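Wunditz hand-held gripper, reviewed after a semester in our robotics club

I run the after-school robotics club at Findulley with Wanpen Thongsuk, and back in July we had to choose between one more wheeled kit and something totally different. We went different! We bought 5 of the Wunditz hand-held grippers, one for each team, and the students have been taking them home ever since to record everyday chores for their end-of-year project.

The project is simple to explain and hard to do well. Each team picks a chore, records it over and over with the gripper, and then we train the club's little desktop arm on what they brought back. Prasert Suksawat's team picked laundry, which I thought was a terrible idea (cloth is a nightmare) and told them so. They ignored me, and they now have 709 recordings, by far the most of any team.

So, the tool. The first thing everybody notices is the pointed fingers. I was expecting big flat pads, and I worried these would poke at a T-shirt and come up with nothing. They do take practice. You have to come in low and catch a fold, and for the first couple of weeks the kids kept grabbing from straight above and losing it. Once they got the trick, shirts went fine. Thick seams are still annoying, and a collar will slip out if you rush.
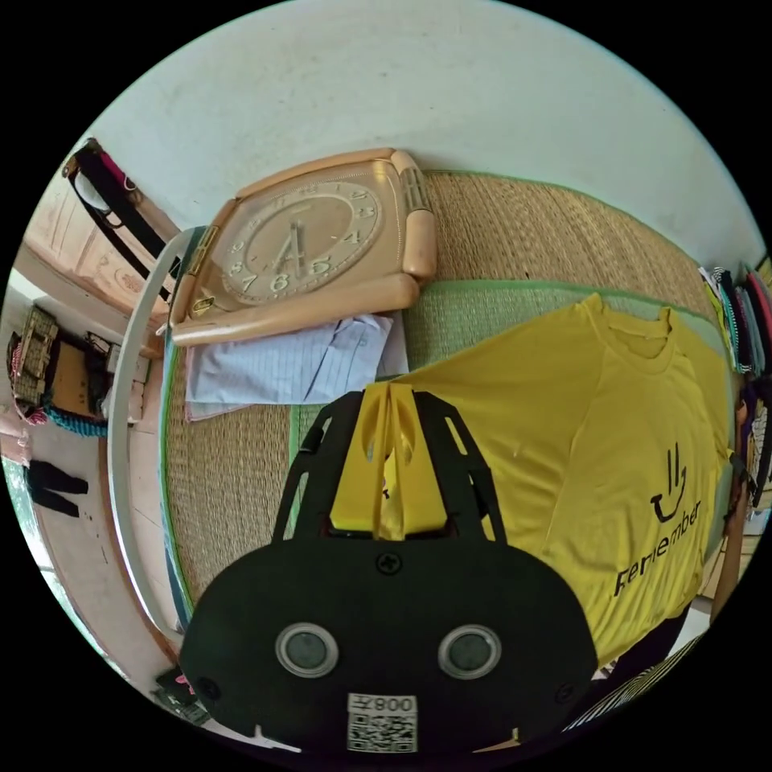 Weight is my main gripe. It feels like nothing when you pick it up at the club table, but half an hour of folding with one hand and my wrist was done. Our younger members swap every ten minutes or so, and I'd suggest you make that a rule from the start. Left-handed kids had no trouble with it, which was a nice surprise after the Jastodov controllers we used last year.

Setup was better than I feared. We had the first one recording before the end of a club meeting, and the students did the other four without me. The manual is thin, though, and the part on calibration is one paragraph that sends you to another paragraph. Wanpen ended up writing our own page and taping it inside the storage box lid.

We broke one finger (dropped on a tile floor, my fault) and the replacement took almost 5 weeks to show up. Order spares with the kit!

Would I buy it again? For teenagers, yes. For anyone under eleven I'd look at the Chareonsuk starter set first, it's clumsier but you can drop it all day long. Our goal is 1000 recordings across all the teams before the regional open day, and the laundry bunch are being pretty smug about their share of it. The tea-making team is stuck at 100 and would like it known that kettles are hard.

Four stars from me. It loses one for the manual and that wait on parts.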